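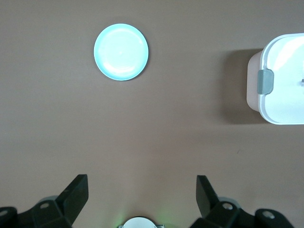
Filed under: Student Projects / TV & Streaming

For my media project I watched all 14 episodes of Revis, a cooking drama on Plusine, and logged every cliffhanger. Cường Trịnh lent me his login, bless him!

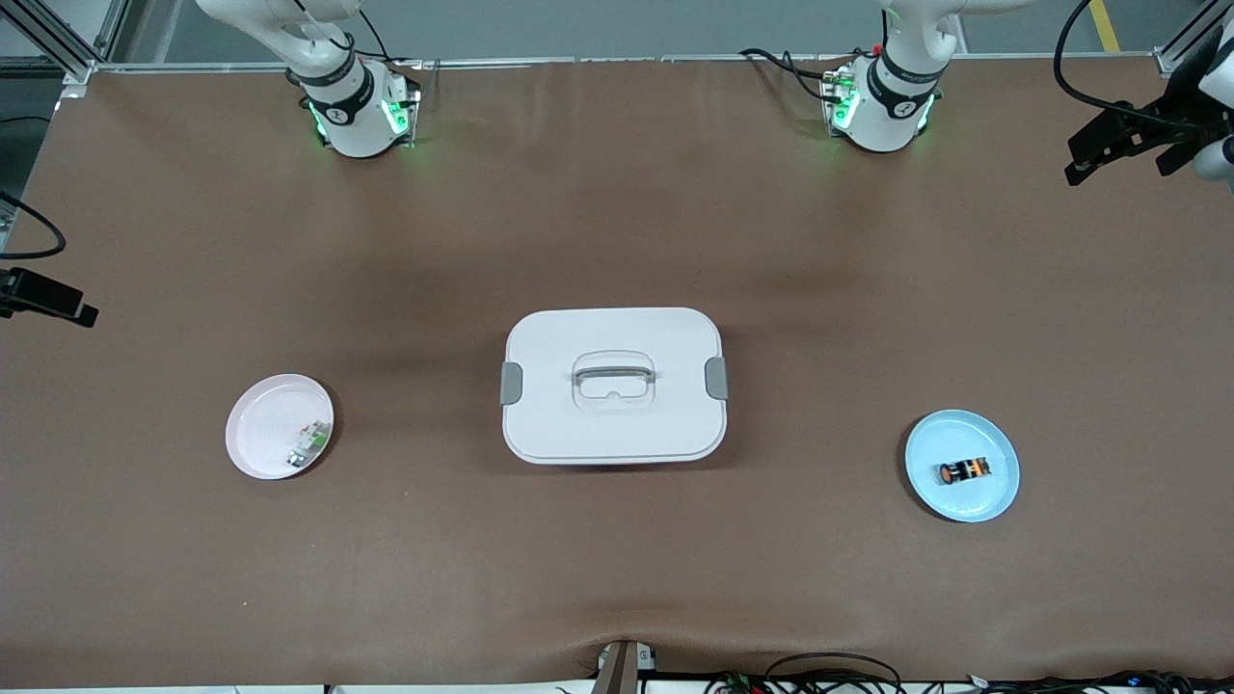

My favourite episode is the Granton dinner, where two sisters stop speaking over dessert. I colour-coded my log after that one, pale pink for family fights and light blue for work ones, same as the two plates either side of the white container. Pink won easily.

229 shares · 2 comments

Related:
Phúc Hồ: Why I Still Watch Ads
Subtitles or Dubbing?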